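Visit to Flilleo, open afternoon in July

I had read about Flilleo before, but I wanted to see how they collect examples for their learning system. The visit began at 4 and our group was small. We received a paper badge and went up to a room with gray carpet, where the work continued while we watched.

The project is called Sekier. Its goal is to teach a machine simple housework by showing it how people do it. One person wears a glove with sensors and handles a cleaning bottle and a cloth, and each try is saved as one example.

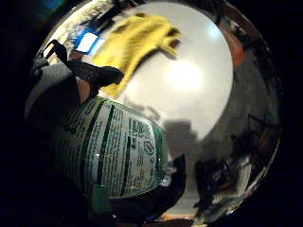 They told us that a good example is short and calm. If the person hesitates too long, the example is marked and somebody looks at it later. Until our visit they had saved 462 examples of this task, and 429 of them were accepted. I asked what is wrong with the others. Mostly the start was recorded too late, they said.

The glove has a square black-and-white marker at the wrist, so that its position can be followed. I found the cables more than I expected for such a small table.

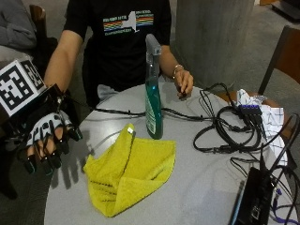 Feren Visits, Issue 80, page 4

After this we could ask questions in the next room. The software for sorting the examples is named Frei, and it is made in the same house. I would have liked to try the glove myself, but it was not in the program. Coffee was free. The bus back to the station leaves from the other side of the street, and you should buy the ticket before.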